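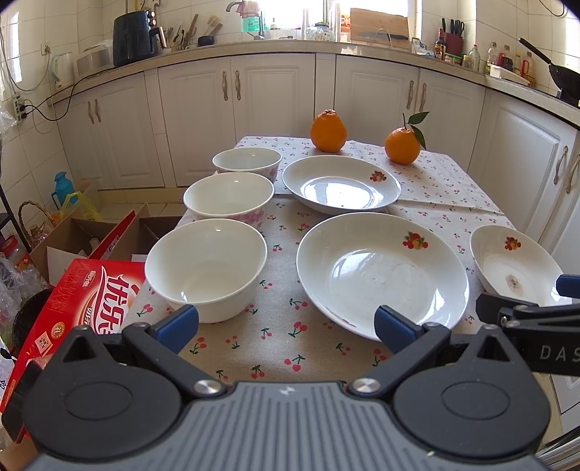 그림 1. 체리 무늬 식탁보 위의 흰 그릇과 접시

1. 조사를 시작한 이유

우리 조는 한국어 수업의 기말 과제로 "유학생의 식사와 그릇의 사용"을 조사하였습니다. 조원은 Khôi Châu, Vy Mạc, Cengiz Akbulut이고, 보고서의 글은 Vy Mạc이 썼습니다. 처음에는 음식의 맛에 대해서 조사하려고 했습니다. 그런데 맛은 사람마다 대답이 너무 달라서 정리하기가 어려웠습니다. 그래서 선생님과 의논한 후에 주제를 그릇으로 바꾸었습니다.

한국에서는 밥그릇과 국그릇을 따로 놓고, 반찬은 작은 접시에 나누어 담는 경우가 많습니다. 베트남의 집에서도 밥은 작은 그릇에 먹지만, 국은 큰 그릇 하나에 담고 각자 덜어서 먹습니다. Cengiz의 고향 집에서는 수프를 먼저 먹고 그 다음에 넓은 접시를 사용한다고 합니다. 이렇게 습관이 다른 학생들이 같은 부엌을 쓸 때 어떤 그릇을 고르는지 알고 싶었습니다.

2. 조사 방법

조사는 7월에 학교 기숙사에서 하였습니다. 설문지에 대답한 학생은 모두 31명입니다. 그중 2명은 식사를 전부 학생 식당에서 하기 때문에 결과에서 제외하였고, 29명의 대답을 사용하였습니다. 설문지는 한국어와 영어로 만들었습니다. 영어 번역은 Cletus Ferreira 씨가 고쳐 주었습니다.

질문은 어렵지 않게 만들었습니다. 혼자 먹을 때 쓰는 그릇, 친구와 같이 먹을 때 쓰는 그릇, 그릇을 산 곳, 그리고 고향에서 가지고 온 그릇이 있는지를 물었습니다. 설문이 끝난 뒤에 Thiện Đặng 씨와 따로 인터뷰도 하였습니다. Thiện 씨는 기숙사에 오래 살았고 요리를 자주 하는 학생입니다.

3. 조사 결과

혼자 먹을 때는 깊은 그릇 하나만 쓴다는 대답이 제일 많았습니다. 밥 위에 반찬을 같이 올리면 설거지가 적어서 편하다고 썼습니다. 라면을 먹을 때는 냄비를 그대로 쓰는 학생도 있었습니다. 평소에 국그릇을 따로 쓰는 학생은 한국 생활이 긴 학생들이었습니다.

친구와 같이 먹을 때는 대답이 많이 달라졌습니다. 반찬을 접시에 옮겨 담고, 식탁보나 종이를 깔아 놓는 학생도 있었습니다. 한 학생은 "혼자 있을 때는 통째로 먹지만 손님이 오면 부끄러워서 접시를 꺼냅니다"라고 썼습니다. 우리 조원들도 이 대답을 읽고 많이 공감하였습니다.

그릇을 산 곳은 학교 후문 근처의 생활용품 가게 Latelero가 제일 많았습니다. 이 가게에서는 작은 그릇을 한 개에 2000원에 살 수 있습니다. 졸업하는 선배에게 받았다는 대답이 그 다음이었습니다. 선배에게 받은 그릇은 크기와 무늬가 서로 맞지 않지만, 버리기 아까워서 계속 쓴다고 합니다.

4. 인터뷰 내용

Thiện 씨는 한국에 처음 왔을 때 그릇을 손에 들고 밥을 먹었습니다. 베트남에서는 그것이 보통의 예절입니다. 한국 친구가 그릇을 상 위에 놓고 숟가락을 쓰는 것을 보고 나서 자기도 조금씩 바꾸었다고 합니다. 그러나 방에서 혼자 먹을 때는 지금도 그릇을 듭니다. 숟가락보다 젓가락이 편하고, 고향에서 먹는 기분이 나기 때문입니다.

그릇의 크기에 대한 이야기도 재미있었습니다. Thiện 씨는 작은 그릇에 여러 번 덜어 먹는 것을 좋아하는데, 룸메이트는 큰 접시에 한 번에 담는 것을 좋아합니다. 그래서 두 사람은 같은 음식을 만들어도 상을 차리는 모양이 다릅니다.

5. 부족한 점과 느낀 점

이번 조사는 한 기숙사에서만 하였기 때문에 다른 유학생들도 같다고 말할 수 없습니다. 또 설문지에 "그릇"이라는 말을 썼는데, 이 말에 접시도 들어가는지 물어본 학생이 있었습니다. 다음에 조사를 한다면 밥그릇, 국그릇, 접시를 나누어서 질문해야 하겠습니다. 나라별로 비교하고 싶었지만 한 나라에서 온 학생이 너무 적은 경우가 있어서 표를 만들지 못했습니다.

저는 이 보고서를 쓰면서 "덜다", "담다", "차리다"의 차이를 배웠습니다. 전에는 모두 "넣다"라고 말했습니다. Khôi는 설문지를 나누어 줄 때 모르는 학생에게 한국어로 말을 거는 것이 제일 어려웠다고 합니다. 설문에 대답해 주신 기숙사 학생 여러분께 감사드립니다.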